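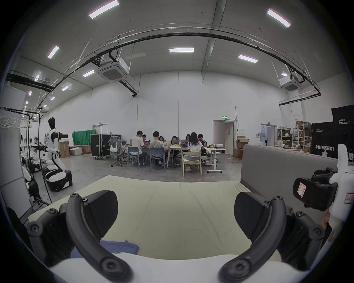
4. Fitting the cover to the Widell seat mattress

The cover comes folded in the same bag as the mattress. Part numbers are on the sewn label: 1058 for the single, 2350 for the long version. Check that the number on the cover matches the one on the mattress before you start.

1. Lay the mattress on a flat, clean surface with the zipper side of the cover next to it.

2. Smooth the mattress with your open hand from the middle toward the edges. Light wrinkles in the surface are normal after unpacking and can be left.

3. Open the zipper all the way around to the stop. Slide one short end of the mattress into the cover and push it into both corners.

4. Pull the cover down over the rest, a little on each side at a time.

5. Tuck in the last two corners and close the zipper. Hold the foam back with two fingers as you go.

Note: Covers in the Chambi fabric fit tightly for the first few days. Do not cut or loosen the seams.

Caution: Do not pull the cover by the zipper tab. The tab can break off, and the slider is not sold separately.

Cleaning

Wipe spots with a soft cloth and lukewarm water. Fold the cloth and turn it to a clean side often. Do not use bleach. To order a spare cover, quote set number 3495 and the color name.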